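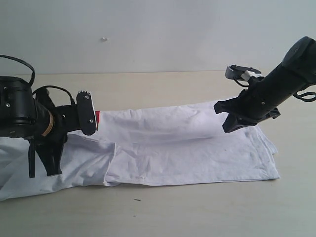 Clulton Robotics Club / Manipulation Team

My team has one task until December: two arms must fold a T-shirt. I joined because I thought it was the easy group. The arm code is called Rarer, and an older member wrote it before I came. I spent my first month only reading it.

Our shirt is white, and for the software this is difficult. The table is also very light, so the edge of the cloth is hard to find. We now have 3,047 saved attempts, and I have labeled almost 1,000 of them by hand, mostly at night with tea.
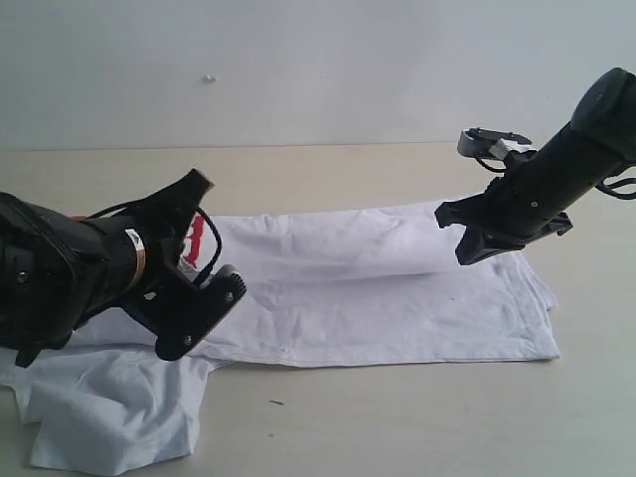

Both arms at the shirt, with the long roll on top.

The labels are simple: grasp, lift, fold, release, fail. I wanted 5 more kinds of fail, but the team said no - maybe they are right. Sleeves are my biggest problem. 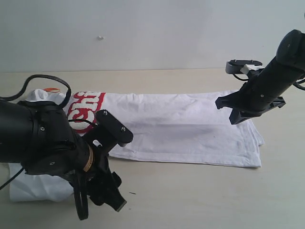

Last week I changed the waiting time between the two arms. Before, the right one started too early and pulled the cloth crooked. I tested the new time on 257 attempts from our Ikier folder, and the corners are closer together now. I was very happy and I told my mother, who asked if it can iron.

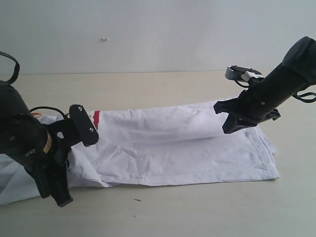 Next I want to try a thicker shirt. I also still have to write my part of the report.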